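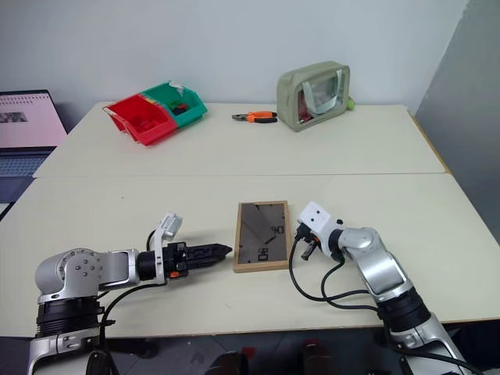 Rules for the shared table

When two arms work over the same surface, most of the safety rules are written for the moments when nothing special happens. At Mavullow, a small workshop in Brunton, the rules fill two pages and hang by the door. Darcy Pryor wrote the first version in October, after reading the logs of 1,642 runs and finding 358 that an operator had stopped by hand.

"I wanted to know why people stopped them," Pryor says. "In many cases the arm was fine. The table was wrong."

So the document begins with the table. Only the object of the task may lie between the grippers, for instance a framed digital display. Hand tools such as pliers stay on the rear table, together with the parts bins and any bags. The seam between the two tabletops serves as the border, and it is easy to remember — you do not need tape or paint.

The second part deals with cables. A cable may rest on the tabletop, but it must have enough slack for the full turn of the wrist, and the operator checks this before each session with the arms at low speed. Pryor would like a stricter text here. Her colleagues at Trusuvetti, who use the same rules in their Jidton shop, find the check too long already. It takes roughly 45 seconds.

There is still disagreement about closed grippers. The present rule says that fingers must be closed when an arm waits near a fragile object. Some operators prefer them open, so that the gap is visible from the chair. A revised text is dated 6 December 2019 and leaves this question to the person who signs the session sheet.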